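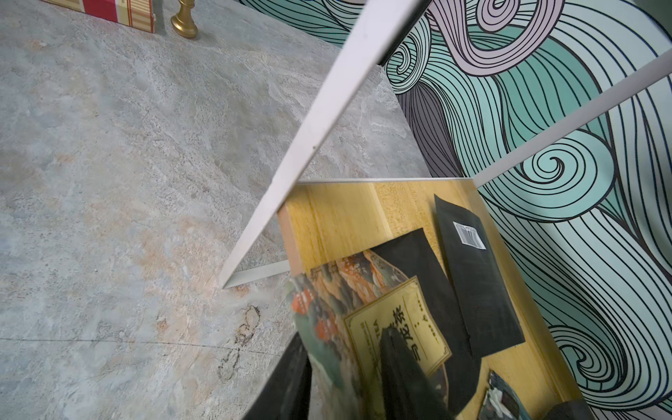

Stains and all. Thursday, 7am

1/
Right, people keep asking how we ended up taking a shop in Lindley when we swore we'd stay on the market forever. Thread. Typing on the bus so bear with

2/
Short version: rent on the pitch went up, then went up again, then they moved us round the back by the bins. Three years of regulars and half of them couldn't find us. One lady thought we'd packed it in

3/
So we looked at units. Viewed 9. Most were vape shops that had gone under and still smelt of mango. One had no loo. Agent said "there's one in the pub opposite"

4/
The one we took is the old Kundum unit, if you're local you'll know it, did curtains and blinds. Stood there since last November with the sign still up. Sign is STILL up. People come in for curtain hooks. I've started keeping curtain hooks

5/
THE LEASE. This is the bit I wish somebody had sat me down for. First draft was 25 pages and I read it the way you read terms and conditions, ie I didn't

6/
Then my sister read it. We'd have been on the hook for the roof. The whole roof! On a building with two flats over us. I didn't even know you could be

7/
Things we asked for and got:
break clause after year three
first month free
a schedule of condition (written record of what state it's in, so they can't charge you for damage that was there already)

8/
Asked for and didn't get:
new front door
anything doing about the damp
the landlord to answer his phone

9/
Do the schedule of condition. I mean it. Cracks in the floor, marks, old holes, loose bits of skirting, the lot. Date it and get them to sign. Ours cost nothing but a grumpy afternoon. Mate on the next parade didn't bother and it cost him his deposit 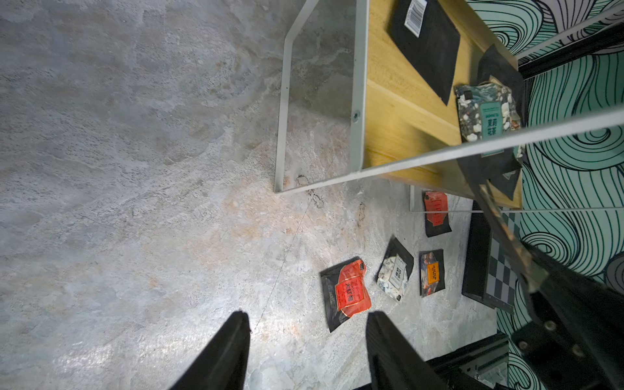
10/ Money, becuase you all want to know

11/
Not giving the exact rent. It's more than the pitch and less than you'd think. What got us was everything round it. Insurance. Water. Bin collection is separate?? I've been paying council tax my whole life and assumed bins just sort of happened

12/
Check your business rates before you sign. We get small business relief so fine for now. But you have to apply, it doesn't turn up by itself, and the form asks for a reference number that's on a letter you only get after you've filled in the form

13/
Card machine. On the market we were on Erkano and the fees were fine for a few quid here and there. Rang up to say we'd moved and got put on a different tariff. Rang again, got a different person, got put back on the old one. Moral is ring twice

14/
Stock. Thampi do most of our tea and spices and they've been lovely, let us go up to a monthly order with 20 days to pay. That's the single thing that made it doable. If you've got a supplier who likes you, tell them early. Before you sign, even
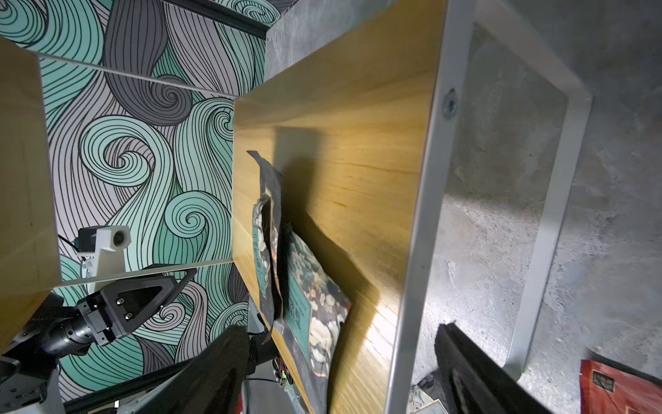

and don't order like you've suddenly got a shop's worth of customers. I did. We have cardamom into the next decade

15/
What I miss about the market: the shouting, the bacon rolls, going home when it rained. Being able to see what everyone else was selling and having a moan about it

16/
What I don't miss: 4am. Gazebo weights. The wind. Drying out paper bags on the radiator

17/
Biggest surprise is how quiet a Tuesday is. On the market there's always someone passing. In a shop you can sit there almost an hour with the radio on and start wondering if the door's locked. (One time it was)

18/
So we're closed Mondays and Tuesdays for now. Felt like giving up but takings hardly moved and I've had a haircut. Can always open them again near Christmas

19/
Somebody asked would I do it again. Ask me after the first electric bill. Probably yes. I'd start looking earlier though, we left it till we were fed up and you make daft decisions when you're fed up. Nearly took the mango one

20/
Oh and get the meter readings the minute you have the keys, take a photo, send it the same day. We got a bill for the curtain people's heating. Still arguing about that one, will update

21/
Few of you asking about opening hours. Weds to Sat 9.30 till 5, Sunday 10 till 2ish. Bring your own jars if you like, we'll weigh them first. Loose tea is at the back

22/
My stop. Will answer questions tonight if the kids go down. Not doing DMs about the lease, im not a solicitor, get a proper one, or borrow my sister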